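首页 设备 记录 备件 登录
搜索本站 请输入关键词

工作记录 十月
手持夹爪 2 号的保养,Citudwood 工位

上午九点开始。2 号夹爪上次大保养之后累计闭合 2,000 次,按我们自己定的周期该拆下来看一遍。上周数据组反映夹薄件时往左偏,夹纸盒没有感觉,夹塑料卡片偏得明显,两件事并在一起做。

先记保养前的状态。软件里读到的全开位置是 474,全闭位置是 50,单位是编码器原始计数,没有换算。上一次记录的全闭是 147,差得不少。我第一反应是编码器盘松了,拆开看没有松,紧定螺钉的划线还对得上。后来翻到上次的换垫记录,那次用的是厚一档的海绵,压到底自然停得早。海绵用久了塌下去,加上边缘有破损,两指就能合得更深,数值变小是说得通的。这一条以后要注意:换海绵的厚度必须和零位写在同一行,分开写等于没写。

指垫情况。两边指垫内侧的黑色包覆层都有撕裂,靠下的位置最差,边上起了毛,右指上还有折痕。左右都是用了很久的老件,没有再修补的意义,整片换。指体本身是打印件,斜面和外侧的螺丝孔都检查过,孔口没有裂,螺丝能吃上力,指体继续用。

换垫步骤,写细一点,免得下次又从头摸索:

1. 断开编码器排线,先拔线再拆指。上次有人反过来做,排线根部被指体拉了一下,接触一直不好,后来整根换掉。
2. 旧海绵用塑料刮片从上往下推。残胶用酒精棉擦,不要用除胶剂,Rutent 给的打印材料碰到除胶剂会发粘,放一晚上也不干。
3. 新海绵裁成比指面略宽,贴好以后再修边。先裁准再贴,十次有八次是歪的。
4. 贴的时候从中线往两边压,不要拉。拉着贴,回弹以后下缘会自己翘起来,旧垫下面先坏,我怀疑和这个有关,但没有证据。
5. 贴完用两块平木板夹住,放半小时再装回去。
6. 装回去先手动开合几次,听有没有擦边的声音,再接排线。
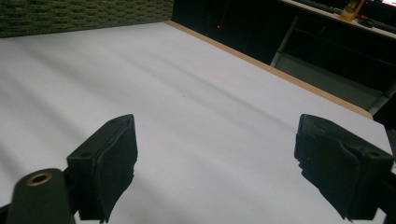

偏左的问题查到了支撑柱这一侧。柱子用热压铜螺母连接,左边那颗拧到最后半圈时会跟着轻微转动,说明塑料已经抓不住了。受力时整根柱子往外让一点,左指跟着让,中心就跑了。夹厚的东西两边都有余量,看不出来,夹卡片这点偏移就全露出来了。

处理办法:烙铁调到比平时低一档,把铜螺母重新加热,顺着孔轴线慢慢压,压到和端面齐平停手,用平铁块盖住等它凉透。这一步急不得,我第一次没等够,铜螺母被螺丝带着往上走了一点点,只好重新热一遍。第二次之后用扳手上到规定力矩,不再跟转。要说清楚,这只是临时办法,同一个孔热过两次,下次再松就不要再热了,直接换柱子。柱子的模型在共享目录 Fakir 文件夹下,打印时壁厚加一圈,孔径不改。

右边那颗没有动。检查过,没有跟转,不要顺手去热它。

重新标定。标定在白色台面上做,底色干净,相机里两根手指的轮廓好认。过程和以前一样:全开,记数;空夹全闭,记数;再夹标准块,记数,重复三遍看离散。新海绵刚装上时回弹偏硬,三遍读数一遍比一遍小,到第三遍还没稳下来。所以我先空夹磨合了一轮,喝了杯水回来重做,这回三遍基本重合。数值已经写进 2 号的配置文件,旧文件改了后缀留着,没有删。

标定时有一点小麻烦。Cilten 的标定软件每次启动都会读默认配置,不会记住上次选的是哪一把夹爪。我第一轮标完才发现写进了 1 号的文件,还好 1 号有备份,已经还原并核对过。建议大家开软件以后先看左上角的编号再按开始。我在启动脚本里加了一句提示,按回车才往下走,嫌烦的可以来找我,但先不要自己删掉。

试夹结果。纸盒、木块、塑料卡片各夹了一组。卡片现在落在两指中间,肉眼看不出偏。木块夹住以后轻轻晃动没有滑。纸盒如果夹得太靠近指尖,盒边会压出印子,这是新海绵偏硬的缘故,过几天应该会好,暂时让操作的人夹深一点。细圆柱类的东西还没试,手边没有合适的,等下午那批样件到了再补。

相机顺便看了一下。镜头用气吹清过,固定螺丝补紧,角度没有改。两根手指在画面下方的位置和上次存的参考图叠着比过,右指对得上,左指因为柱子归位,比参考图往里收了一点。参考图已经更新,旧图放在同一个目录。用旧图做过对齐的数据不用重跑,配置里带着版本号,能分得开。

台面这边也提一句。标定和录数据之前先擦台面,碎屑、铅笔灰、海绵渣都算。今天修边掉下来的海绵渣很细,一开始没注意,粘了一粒在新垫上,夹卡片时总有一个角翘着,找了好一会儿才找到。以后修边到旁边的工作台上做,不要在录数据的台面上动刀。

备件。厚一档的海绵剩最后一张,薄的还有整包。我倾向于以后统一用薄的,闭合位置更接近设计值,手感也软一些,缺点是坏得快,周期可能要缩短。先在 2 号上用薄的跑一个周期,1 号保持厚的不变,到时候把两边的磨损放在一起看。铜螺母够用,柱子没有现成的备件,今晚排一根打印,打好放在 2 号的盒子里,盒盖上写清楚日期和壁厚。

还没做完的:

细圆柱试夹,样件到了补。
1 号的铜螺母也要查一遍有没有跟转,两把是同一批打印的。
编码器排线换长一截,现在全开的时候绷得有点紧,弯折的地方已经发白。
保养表里加一栏海绵厚度,放在零位旁边。

下午三点二十,2 号装好放回工位,可以用。使用中如果又觉得往左偏,先停下来看左边柱子,不要去改软件里的中心补偿。补偿值我已经清零了。

上一篇 下一篇 返回列表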